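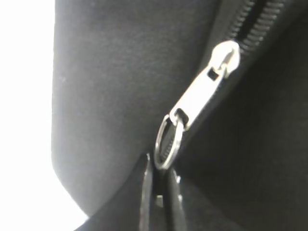
软质拉链包袋检查表(附检查意见)

适用范围:黑色织物面料、带衬垫的拉链收纳包,含工具包、仪表包、附件包。硬壳箱和抽绳袋另有表格,不在本表之内。
地点:Julstead 仓库,二层检验台
检查人:Natsumi Yagi
复核人:Eero Vuorinen
日期:2018年10月22日
结果代号:合格 / 观察 / 返修 / 停用

填写说明
每只包单独判定,意见栏写明部位和程度。“磨损”“有问题”之类的笼统写法退回重填。部位以包正放、拉链头朝向检查人为准,左右不得颠倒。判为“观察”的项目,下一轮由同一检查人复看。判为“停用”的包当场挂红签,移入隔离架,不得与待返修件混放。
本轮共检 19 只,编号沿用上一轮。其中 Politz 型占多数,其余为 Ornwood 型。两种型号的拉链规格不同,备件不通用。

一、检查前准备
1.1 包内物品全部取出,内袋翻开,倒净碎屑。
意见:11 号包内袋底部残留扎带头和少量金属屑,已清理。领用人交回前未清包,已口头提醒。
1.2 检验台铺白色垫板,台灯从侧面照射。黑色面料在正面强光下会看不清起毛和细小划痕,需转动包体,从两个以上角度观察。
意见:合格。台灯支臂松动,已紧固。
1.3 所用工具:钢直尺、塞尺、软毛刷、无绒布、小号平口钳、弹簧秤。弹簧秤须在校准有效期内。
意见:合格。

二、面料与衬垫
2.1 外表面无破口、脱线、烫痕。哑光面料出现局部发亮,按磨损处理。
意见:4 号包背面下缘发亮,面料未破,判观察。其余合格。
2.2 衬垫面板应饱满,手掌按压后松开,能自行恢复外形。面板边缘弧度连续,不得有折断感。
意见:6 号包左侧面板按压后回弹慢,靠近底部有一道硬折,怀疑内部泡棉已断。未拆开确认,判返修。
2.3 底部折角处积灰情况。先刷后擦,刷完再看缝线。
意见:普遍有浮灰,清理后缝线完好。建议领用部门日常自行刷净,不必等到轮检。
2.4 面料受潮或有异味的,先晾置,次日复看,当日不下结论。
意见:未发现。

三、链牙与链带
3.1 链牙齐全,间距均匀,无缺齿、歪齿。沿全长用指腹轻推一遍,手感应一致。
意见:两只包在转角处有轻微涩感,刷净后消失,合格。
3.2 拉链闭合后,从两侧轻拉包面,链牙不得自行崩开。试验三次,任意一次崩开即判返修。
意见:6 号包第三次试验时转角处崩开,与 2.2 项合并返修。
3.3 链带与面料缝合处无跳针。深色线缝在深色布上不易辨认,须将开口撑开,逐段查看内侧。
意见:Natsumi Nakajima 抽查时认为 4 号包内侧有一处跳针,经复核为线头外翘,针脚连续。已剪线头,改判合格。
3.4 上止、下止牢固,无松脱。
意见:合格。
3.5 润滑:只用固体拉链蜡,禁止喷涂油性润滑剂。油会渗入链带,沾灰后反而加重卡滞。
意见:有一只包的链带上有油渍,来源不明,已用无绒布吸除,判观察。

四、拉头、拉片与拉环
4.1 拉头镀层无起皮,边角无毛刺。戴薄棉手套沿边抹一圈,勾丝即为有毛刺。
意见:合格。
4.2 拉头两侧壁间隙用塞尺测量,间隙过大时链牙咬合不严。允许用平口钳微量收紧一次,收紧后仍不合格的,更换拉头,不得二次收紧。
意见:收紧一只,复测合格,已在包卡上注明“已收紧”。
4.3 金属拉片平直,无裂纹。重点查看两端开孔的孔边,孔边受力集中,细裂多从内角开始。
意见:目视未见裂纹。Nassar 供应的替换拉片孔边略薄,装用后缩短观察周期,到十二月再看一次。
4.4 拉片与拉头的连接处应活动自如,翻转到任一侧均不卡住。
意见:合格。
4.5 拉片末端加装小钢圈的,检查双圈是否贴紧。两层线圈之间能塞入纸片的,视为已撑开,直接更换,不用钳子夹回。
意见:更换两只。换下的钢圈已报废,不再入备件盒。
4.6 钢圈切口不得朝向手握一侧,不得勾挂面料。
意见:11 号包钢圈切口勾住面料,拉出短毛一处,面料未破。钢圈已换,面料判观察。
4.7 钢圈上不得加挂钥匙、胸卡等重物。吊绳和标签可以挂,长度以不卷入链牙为限。
意见:Yuzuki Furukawa 提出标签绳过长会被拉头夹住,试验属实。标签绳统一剪短,绳结打在远离链牙的一侧。

五、开合试验
5.1 空包全程开合十次,动作平稳,不得猛拉。记录卡滞次数和位置。
意见:除 6 号包外均合格。6 号包因崩链未做完。
5.2 用弹簧秤挂住拉片末端,沿拉链方向匀速牵引,读数不得超过包卡所列上限。斜向牵引的读数无效。
意见:首次测量时牵引方向偏斜,数据作废,全部重测。重测结果已抄入包卡。
5.3 满载开合三次。装载物用标准配重袋,不用实际工具代替。
意见:合格。满载时转角处阻力有所增加,仍在限值以内。
5.4 闭合后将包倒置,停留片刻,拉头不得自行下滑。
意见:一只拉头下滑约一指宽,复试两次未再出现,判观察。

六、使用安全
6.1 开合时一手扶住包体,一手拉动拉片,手指不得伸入链牙前方。
意见:现场看到有人用单手猛拉,已纠正。
6.2 拉链夹布时,先退回拉头,再把布料从内侧拨出。不得用刀片挑割。
意见:无。
6.3 包内存放尖锐工具的,尖端须加护套,且不得正对衬垫面板。
意见:一只包内衬有刺孔,未穿透外层,领用部门应补配护套。
6.4 包袋不得放在加热器上或紧靠灯罩。
意见:合格。

七、汇总
停用:无。
返修:6 号。送修前拆下编号牌,单独装袋随件送出。
观察:4 号、11 号,以及 3.5、4.3、5.4、6.3 项所列各件,编号见包卡。
合格:其余各件,已贴绿签,可正常领用。

八、复核意见
Eero Vuorinen:
3.2 项的试验位置应写明。转角处与直段受力不同,下一版表格分成两行填写。
5.2 项重测的原因已知悉。建议在检验台边沿贴一条直线胶带作牵引参照。
6 号包面板内部状况请返修人员拆开后补记,并附泡棉断面的尺寸。

Ignacio Szabo(领用部门):
对 11 号包的意见无异议。碎屑问题已通知班组。护套数量不足,申请补领 4 只,规格与现用一致。
6 号包返修期间需要一只代用包,同型号优先,没有同型号时可用尺寸相近的 Ornwood 型。

Natsumi Yagi 回复:
代用包已从备用架调出,绿签齐全,请凭本表到二层领取。护套申请转仓库处理。
分行填写从下一轮开始执行,本轮记录不再改动。

附:包卡抄录规则
包卡只抄判定结果、测量读数和更换件名称,不抄讨论过程。更换件须写明供应来源。字迹涂改处由检查人签名,复核人不得代签。包卡放在内袋的透明夹层中,返修时随包送出,停用时取出归档。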